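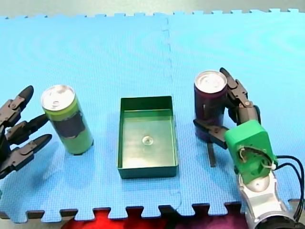
In July I promised Chiyo Takeda that we would have 2000 good examples before the summer holiday. On Friday evening we had 590, so I must write her a humble message.

The task sounds very small. Two arms work on the same mat, each one takes a can and puts it in the tray. For a person it is nothing. For the learning system, every example should be clean, and I have become quite strict about what is clean. If the operator stops to think in the middle, I throw it away. Wing-sze Chang says I throw away too much — she believes the model should also see some hesitation, and maybe she is right. We have not tested it yet.

Last week I made a mistake which cost us 11 examples. I moved the tray between two recordings and forgot to write it in the log, so the start positions did not agree with the notes. Junpei Arai found it, not me.

Now we change the places of the cans after every attempt, and the log is filled in before anybody touches the controls. It is slower. In the mornings I operate the left arm and Junpei the right one, and after lunch we exchange.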